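Speaker notes — "Write the rule before you run the task"
Version 1/16/24, for the Drikent evening session

Start slowly. The room has people from safety, from software and from purchasing, so say the abbreviations in full the first time.

Opening. At Kivmont we had a house rule for simulated pick and place which was one sentence long: "The object is placed correctly." Five of us signed it. After 400 runs we compared our scoring sheets, and we did not agree on what "correctly" means. This talk is about the rules we wrote after that, and which of them I would recommend to you.

Rule one: name the objects and the surface in writing, before the first run. We write "apple", we do not write "item". We write "wooden tabletop", we do not write "work area". If there is a container, the sheet says what it is and if it has a lining.

Rule two: every scoring decision must point to a view where the thing can be judged. One view is often not enough. Change to the pictures now and give the audience time to look before I speak.
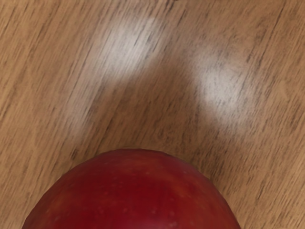
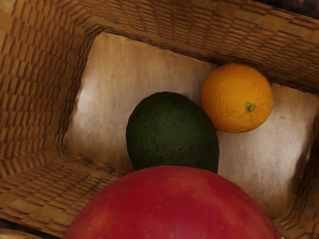
Stela Pop
Simulation test lead, Kivmont

Both are rendered in simulation, and the red apple is only partly in view in each. Ask the room: what may a scorer write down from the first one? They may write that there is an apple and a wooden surface. They may not write that it stands still, because one still picture does not show this. Wait for answers.

With the second one, go to the word "in". The orange, the avocado and the apple are all inside the basket. Our old sheet had one box for this, yes or no. The new sheet asks also if one fruit touches another and if the fruit rests on the lining or on the weave. If the view does not show it, the scorer writes "not visible" — this is a permitted answer and it must not cost points.

Mention the glare. The first picture has two pale reflections on the wood. We decided to keep such reflections in the test set, and the rule says that lighting is recorded together with the run number. Ruben Segers had run 1491 rejected for a missing light setting, and I think the rejection was right.

Rule three: nobody changes a rule in the middle of a series. If the wording is bad, finish the series, write the new wording, give it a new version number. At Munteanu they repeat 100 runs after every change. For a small team this is heavy, but I have no better number to offer.

If there is time: the Witard template, page with the "not visible" column. If there is no time, skip it and say that I can send it.

Likely question: is this a standard? No. It is a house practice, and we will review it in September.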